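Home Reviews Kitchen Bedroom Garden About Search

We use cookies to remember your settings and count visits. By staying on the site you agree to this. OK More info

Prekinance 6 quart stockpot, eight months in

June 27, 2020

Quick one today, or it was supposed to be. Got a lot of mail asking if I still like the Prekinance pot I bought in October. Short version - yes, mostly, with two gripes and one real complaint. Long version follows. Typing this between loads of laundry so forgive the mess.

What I paid for and why

Old pot died. Enamel chipped on the inside, bits in the soup, out it went. Wanted something plain. Not a set. Sets are how you end up with a tiny saucepan you use to hold rubber bands. One pot, big enough for stock and beans and a whole bag of potatoes, small enough to fit in my sink, which is not a big sink.

Looked at three. The Skiredham was the nicest looking but heavy before you put anything in it, and I have a bad wrist. The Gündoğdu was cheap and light and a friend of mine swears by hers, but the one in the store had handles so thin they dug into my fingers even empty. Prekinance was the middle one. Middle price, middle weight. Sold.

Came in a box inside a box. Little booklet in 6 languages, none of them very helpful. Wash before use, do not put on head (ok, it didn't say that, but close). A sticker on the bottom that took me an entire evening to get off. Oil, then hot water, then a fingernail, then oil again. Why do they put it on the part that touches the burner? Put it on the box. That's gripe one.

First weeks

Boiled water in it a couple times to see how fast. Fast enough. I have an electric coil stove from before I moved in and the old pot used to rock on the big coil. Prekinance sits flat. Still sits flat now, I checked this morning with a ruler on the bottom like a crazy person. No light under the ruler.

Then stock. I make stock the lazy way, bones and onion ends from the freezer bag, water to cover, lowest heat, go do something else. The thing I want from a pot there is that it holds a bare simmer without me fiddling. The old one was always either dead still or at a full boil. This one I can park just under a 2 on the dial and leave it. Bubbles come up one at a time. Good clear stock, no scum cooked back in.

Beans, also good. Black beans, white beans, chickpeas which took forever but that's the chickpeas, they'd been in the cupboard since the last apartment. Nothing stuck.

Things that did stick: rice pudding. My fault, walked away. Thick chili, a bit, and only once. Soaked overnight with baking soda and came off with the rough side of the sponge. Left a rainbow stain on the bottom that vinegar took care of.

The lid

Ok so the lid. People write to me about lids more than any other thing, I don't know why, I guess because a bad one ruins a good pot. Couple of points.

It fits. Not tight-tight, there's a small amount of play if you push it side to side, but it sits down into the rim properly and doesn't rattle at a simmer. At a hard boil it will dance. Every lid I've owned dances at a hard boil unless it has a steam hole, and then it whistles instead.

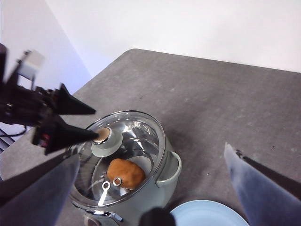 The knob gets hot. Not right away, you get maybe ten minutes grace, and then you need a towel. I knew this going in and still grabbed it bare handed twice the first month. If you cook with kids nearby think about that. You can get slip-on covers, I tried one, it fell in the soup.

The knob also worked itself loose. This was around January. Started turning when I lifted the lid, then wobbling. There's a screw on the underside, ordinary cross head, and a quarter turn fixed it. Has loosened again since, same fix. Gripe two I suppose. I keep the screwdriver in the spoon drawer now. A drop of water gets in around the screw when you wash it and drips on you later when you think its dry.

Storage tip, turn the lid upside down on the pot so the knob points in. Then you can stack something on top. Took me years to start doing this with any pot and it freed up half a shelf.

Handles

Two loop handles, wide enough for a folded towel or a mitt. This is why I picked it over the Gündoğdu and I was right. Full of water and pasta it's heavy, no way around it, but you can get four fingers in and carry it level to the sink. They get hot too but slower than the knob.

Riveted, and the rivets poke through on the inside, so there's a ring of gunk around each one if you're lazy about washing. Old toothbrush. Every other week or so.

Cleaning

They say dishwasher safe. I don't have one so can't tell you. Kasia (the other site I write for, some of you came from there) had a reader post saying hers went dull in the dishwasher after a few months, still cooked fine. Take that for what it's worth.

By hand it's easy. Hot water, soap, sponge. White chalky marks from our water, which is very hard here. Splash of vinegar, swirl, rinse. Salt will pit the bottom of this kind of pot if you drop it into cold water and let it sit there, so wait until it's warm and stir it in. I have a few tiny pits from before I learned that. They don't do anything. Just ugly.

The real complaint

The measuring lines on the inside are wrong. There are lines, stamped in, for 1 through 5 quarts. I used them for months and my brine was always a bit off, too salty, and I blamed the salt. Then last week I got annoyed and did it properly with the glass jug. Poured in 1,000 ml by the jug, then tipped in another 200 before the water reached the line that's meant to be just under 1 liter. So the line is high by a lot. Did it again. Same. Tried it on the 2 quart line and it was closer, but still not on.

Wait, I should have said that the other way around, it means I was putting in MORE water than I thought, so the brine should be weaker, not saltier. So the saltiness is me. But the line is still wrong! Ignore it and use a jug. I wrote to the company and got a nice reply saying the lines are "a guide only." Then why stamp them into the metal.

For soup nobody cares. For brine, or jam, or anything where you're doing math, it matters.

What I've cooked in it, if that helps

Stock, almost every other weekend. Beans. Corn on the cob, six at a time if you snap them in half. Potatoes for mash. Tomato sauce when the neighbors had too many. Pasta for a crowd, back when there were crowds. One batch of marmalade which set fine. A blanket, once - dyeing, not cooking, and no I wouldn't do it again, the blue took forever to scrub off the rim.

Didn't try: oven. Booklet says ok up to a point but doesnt say what the point is for the lid. I didn't want to find out.

Would I buy it again

Yeah. For the money, yes. If the Skiredham was the same weight I'd probably go for that, the finish is nicer and the knob on my sister's hasn't budged. But I can lift this one, and a pot I can lift gets used. If you have strong wrists and a bit more to spend look at the Skiredham first.

If you only ever make soup for one or two, get the smaller size. Same shape, same handles, and I'm told the same sticker.

Score: 8 out of 10. Would be a 9 with no lines in it at all.

A few people already asked on the last post so quickly: no it does not come with a steamer basket. Yes a regular folding basket fits, the petal kind, opens all the way flat. No I don't know if it works on induction, the booklet says so, I can't test it. The magnet off my fridge did stick to the bottom.

Next up is the can opener, the one everybody hates. I don't hate it. Give me a week or two.

Get new reviews by email. One message a month, unsubscribe any time. Enter your address Sign up

Recent reviews
Skiredham bread knife, a year later
Cheap colanders, which ones tip over
Gündoğdu tea kettle: loud but good
Do you need a potato ricer
Dish racks for small sinks
Reader mail: burnt pans and how you saved them
568 comments on wooden spoons, the best ones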